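**Wakik adds woven tray baskets and white standing desk to its small-room furnishing line**

7 July 2020

Wakik today released the Filum desk and the Kellusance tray basket, two pieces specified for use together in home offices, sewing rooms and shared studios. Both are available to trade customers now. Retail orders open with the fall catalog.

The Filum is a standing desk with a plain rectangular top and column legs on flat T-shaped feet. Top and legs are supplied in white only. The top has a thin edge profile with a small white drawer cabinet under the left end only, so the user's knees clear the desk at seated height and the floor below can be swept without moving it. Height is set before delivery or by the installer on site. The feet are designed for hard floors, including parquet, and ship with felt pads in the hardware bag.

The Kellusance is a rectangular woven tray with slightly flared sides, in a warm orange-brown. The flare allows baskets to nest for storage and lets the user lift out flat items such as envelopes, folded fabric and notebooks without catching the rim. It has no lid and no liner. Customers who asked for a liner during the March preview can order one separately from Vasylenko, which wove the preview series and remains the supplier for this release.
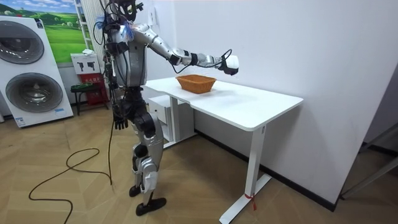

*Woven tray basket near the back edge of a white standing desk, on parquet flooring.*

The two products were developed by Wakik's furnishing group under Marta Dmytriv. Development began with a review of 237 customer returns and comments on the company's previous desk. The most frequent complaint was clutter at the front of the work surface. The second was desk organizers with rigid compartments that did not fit what people owned.

"We removed the compartments," said Dmytriv. "One open tray at the back of the desk holds the items in use that day. The front stays clear for work. At the end of the day the tray goes on a shelf, or it stays where it is."

Wakik recommends placing the basket along the back edge of the desktop, within reach of the seated or standing user. It should not overhang the edge. Basket dimensions are listed in the product sheet, together with the cleaning instructions: dry brush along the weave, then wipe with a damp cloth. Do not soak. Keep away from radiators.

Yevhen Stetsiuk, who manages trade sales, said the desk will be sold alone or as a set with one basket. Baskets are packed in cartons of 16 for trade accounts. Minimum order for the desk is one unit. Lead time for either product is 24 working days from confirmation.

Replacement feet, pads and fasteners for the Filum will be stocked as separate part numbers. Assembly requires one hex key, included. Two people are needed to turn the desk upright after the legs are attached.

**Contacts**

Trade orders and samples: Yevhen Stetsiuk, Wakik

Product sheets and assembly drawings: Ustyna Zakharchenko, Wakik

Press: Armindo Cardoso, Wakik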